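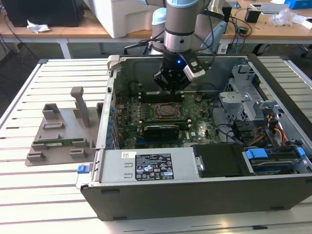 Repair cell at Sirska gets new fixture plate and a fixed service routine

2018-03-04
By Judite Veloso
3 min read

The robot cell for computer repair at Sirska is back in daily use after a longer stop in January. During the stop the team changed the fixture plate, cleaned the gripper and wrote down a service routine which everybody who works with the cell must now follow.

The cell is used for exchanging small parts in desktop computers, mostly memory modules and processors. The computer is placed on its side on the aluminum table with the side panel taken off, and the arm works from above with a two-finger gripper. Parts go in a gray fixture plate to the left of the computer, where the robot always expects to find them in the same position.

According to Jonatan Engström, who is responsible for the cell, the old plate was the main reason for the stop. It had been fastened and loosened so many times that it no longer came back to the same place.

"We believed for a long time that the fault was in the gripper," he says. "We changed the finger pads twice. Then Frøydis put a ruler against the plate and saw that it had moved 3 millimeters in one end."

Frøydis Hedlund drew the new plate together with Njål Nygård, and it was printed at the workshop of Fedau, in the same building. Memory modules and processors have separate holders.

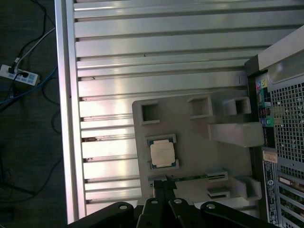 The holder for the processor was the most difficult to get right. In the first version the walls were too high, and the fingers touched them before they reached the part. In the second version the walls were so low that the processor could slide when the plate was pushed. The third version has been in use since the restart, and it has needed only a little work with a file in one corner.

After every change of plate the positions must be taught again. Nygård does this by hand, with the arm at low speed, and saves each position under the name of the holder. For the full plate and one type of computer the work takes almost a whole morning. The program is then run without parts, and after that with a scrap computer, before the cell is released.

The new routine is one page long. Before each shift the operator wipes the table, looks in the grooves for lost screws and checks that the cables along the arm can move freely. The bolts in the gripper fingers are checked with a torque key after every 200 cycles. The finger pads are changed when they look shiny, and always after 6 weeks.

The routine also says that the camera on the gripper must be calibrated again if somebody has hit it, also when the hit was light. This point was added after a discussion with Sølve Hovland from Ekström, the company that delivered the cell. Hovland visited in January and went through the wiring with the team.

Since the restart, 58 computers have passed through the cell. Engström does not want to say yet that the problem is solved. Two times the robot has stopped with a memory module between the fingers, and in both cases it had taken the module a little too near the end. The grip position for this holder has now been moved toward the middle.

A second plate, for a smaller type of computer, is being drawn. Hedlund hopes that it can use the same bolt holes in the table, so that the operators can change between the two without teaching everything from the beginning.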